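October 15, 2026 — I'm Larasati Gunawan, and I'm so happy I finally get to tell people about Setedow! It's a walk-through sound and textile piece I made with Slamet Rondonuwu, and it opens in January at the Orkow art space.

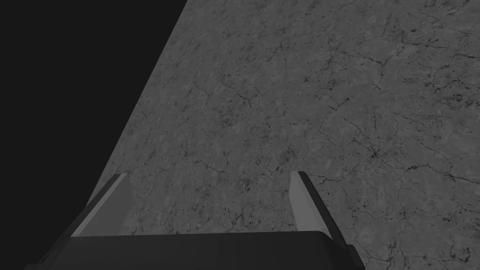
Gray stone-textured surface and two gripper fingers, computer rendering.

We hung 632 strips of dyed cotton (yes, I hemmed every one) and tucked five small speakers in between. Slamet recorded ferry horns, kitchens, his aunt's choir — whatever people let him tape. 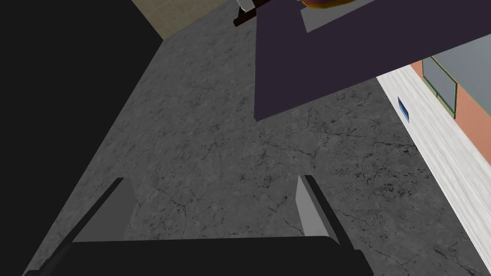

You pick your own way through, and the sound shifts as you go. Rohani Harahap wrote a booklet to go with it, and we're printing 2000 copies, free at the door.

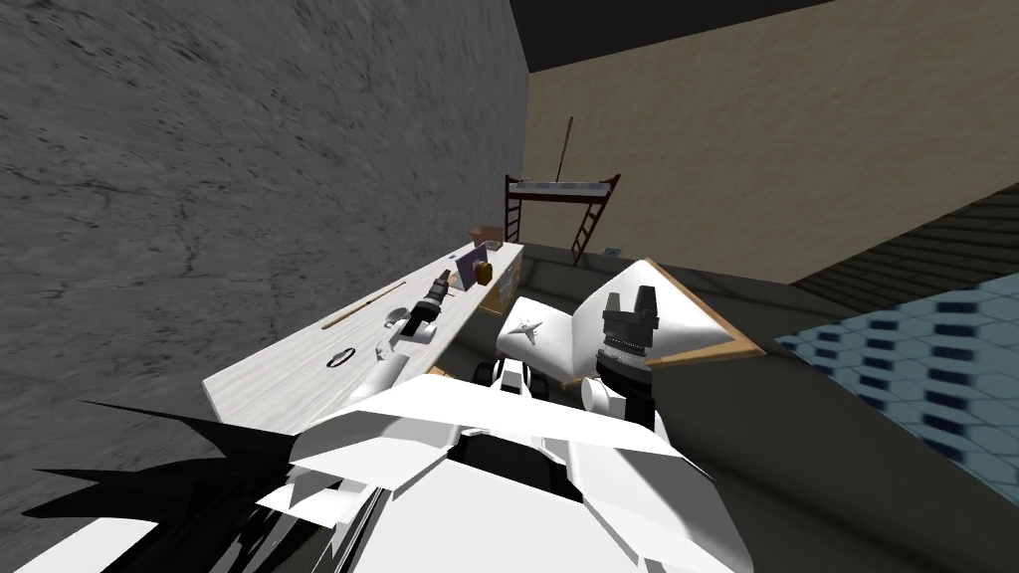
Long white table by the concrete wall, computer rendering.

Admission is free too. Press folks, please ask for Tùng Chu at the Orkow front desk and he'll set up a preview.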